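Cube adapters on a power strip, yes or no?

Page 1 of 1

gutdale_desk
Posts: 11
I'm redoing my desk and I keep running out of outlets. My strip is a slim one and the bigger plugs cover the sockets next to them. Does anyone use cube adapters on a strip? Mostly chargers and a lamp.

Quezada50
Posts: 2976
I wouldn't. A cube is an adapter for the wall. Put it on a strip and you've got a chain, and people forget what the strip is rated for. Buy a longer strip with wider spacing.

nitonton
Posts: 186
Disagree a little. With phone chargers the load is tiny. Add up the watts and compare to the label. My gripe with cubes is that they hang over both sides and block more sockets than they add.

Quezada50
Load is one part of it. The other is weight pulling on the contacts. I had one work loose last November.

emiko_t
Colors help, at least. I can tell at a glance which piece is which when I unplug things. 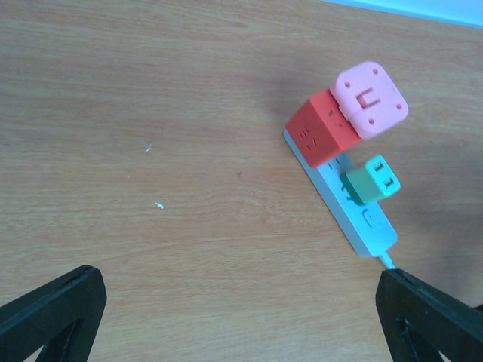

gutdale_desk
Can I leave the strip on top of the desk, or should it be mounted underneath?

nitonton
Either is fine. Mine is screwed to the underside near the back, with the switch where I can reach it. Keep it away from drinks if it stays on top.

Quezada50
And still no cube.

gutdale_desk
OK, ordering a wider strip. I'll keep the cube for the hallway.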